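Terkard brings back its plain white kitchen cloth

ONTON, 16th February – Terkard, the household textile maker based in Onton, is putting its plain white kitchen cloth back on sale after a gap of several years. The cloth is sold under the name Prutham and goes into all 49 Koivisto home stores this month. It comes in two sizes, one for drying dishes and one for wiping counters and tables.

Terkard has made cloths in Onton since 1922. For most of that time the plain white one was its main product. It was dropped when the company moved over to printed and colored towels, and the loom it was made on was used for other work. Customers kept asking for it, mostly by letter and at the factory shop, where the last boxes of old stock ran out in October.

"People told us they wanted something with no pattern on it that they could wash hot and use for everything," said Annick Mallet, head of product at Terkard. "We had the old specification in a drawer. We changed the hem and the packaging and left the weave the way it was."

The new cloth has a folded hem on all four sides, sewn with a double line of stitching. The earlier version had a single line, and the corners were the first part to wear out. There is no hanging loop. Terkard tried one during development and took it off again after households in the home trial said it caught on mugs and drawer handles.
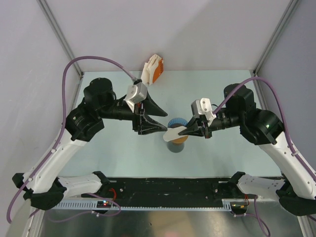
The home trial covered 400 households in and near Onton. Each one received a pack of cloths in both sizes and a short form to fill in at the end of every week. They were asked to use the cloths as they normally would, and to write down what they used them for, how they washed them and where they kept them between uses.

Drying cups and glasses was the most common job by a wide margin, followed by wiping down the table after a meal. Many households used the smaller size for both. A good number also used it for things the company had not planned for, such as wrapping bread, lining a tray or padding small items in a drawer. The instructions on the pack have been rewritten to cover these.

Most of the written comments were about size. The first samples of the small cloth were square, and people found there was too little to hold on to when drying something deep. The version now going on sale is longer than it is wide. 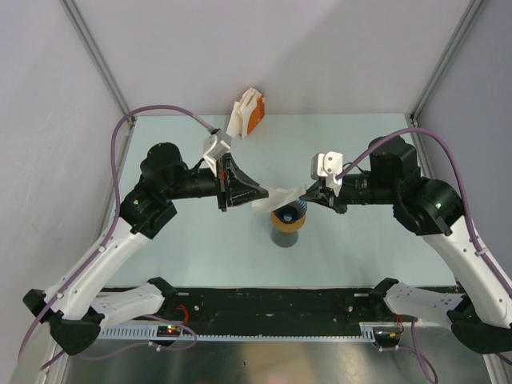
Handling was the other subject that came up often. Killian Renaud, who manages the Onton sewing room, went through the forms and made up several sample batches with heavier and lighter hems. A stiff hem keeps the edges flat but makes the cloth awkward to fold into a cup. A white cloth gripped at opposite ends, with the material between them crumpled, shows how much of it can bunch up over a tabletop, and Renaud wanted a hem soft enough to let that happen and still shake out flat. The batch chosen for production was the second lightest of those he made.

"I was asked for a cloth that you can grab by any side," Renaud said. "If you have to look for the right corner before you start, the hem is too hard."

The cloths are white only. Terkard has no plans to add colors to the Prutham name, and its printed towels will stay on sale as a separate line. Buyers can wash the cloths with other white laundry. The company advises against fabric softener, which makes the cotton take up less water. They may be tumble dried or hung up. Some shrinkage is to be expected in the first wash, and the sizes printed on the pack are the sizes after washing.

Koivisto stores will stock the cloths in the kitchen section, next to dish racks and brushes. They are packed in a paper band with no plastic wrap. The Terkard factory shop in Onton will also carry both sizes, along with seconds from the first production run while they last. Seconds have small faults in the stitching and are marked on the band.

Independent kitchen and hardware shops that want to stock Prutham cloths can ask the Terkard trade desk for an order form and a sample of each size.

About Terkard
Terkard weaves and sews household textiles in Onton. Its products include kitchen cloths, dish towels, oven mitts and table linen.

Press contact
Annick Mallet, Terkard, Onton. Product samples are available to the press on request.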